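Hukmont opens its robot benches to visitors

Hukmont held its October open day at its Remavden office, and 149 people signed in at the front desk between 10 am and 4 pm. It was the second time the company has let the public in to see its work on robot handling of small objects.

Visitors were taken through in groups, with a short talk first and then time at the benches. The busiest stop was the sorting and packing bench, where the job is to pick up mahjong tiles and put them in a cardboard box. Staff also ran sessions on folding cloth and plugging in cables.

Edmund Chmielewska, who runs the bench program, told visitors that tiles are harder than they look. They are smooth, they sit close together and they can land either way up. His team has logged around 2000 attempts at the task so far this year, and 719 of those were done with the current software.

"People ask why it's so slow," he said. "We'd like it to be faster too. Right now we care more about it picking up one tile and leaving the one beside it alone."

Gwenllian Llewellyn brought her two sons from Price, an hour's drive away. She said the boys had wanted to stay at the tile bench and had to be talked into seeing the rest. "I would have liked more chairs," she said.

Parking was tight in the morning and some visitors were sent to the Simitz lot across the road. Hukmont plans another open day in autumn next year and will take bookings by email. Entry will again be free, and children will need to come with an adult.
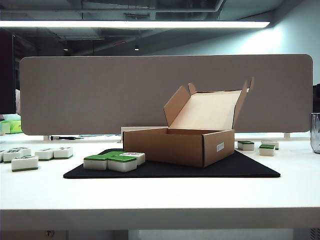
Mahjong tiles and an open box at the sorting and packing bench, Hukmont open day.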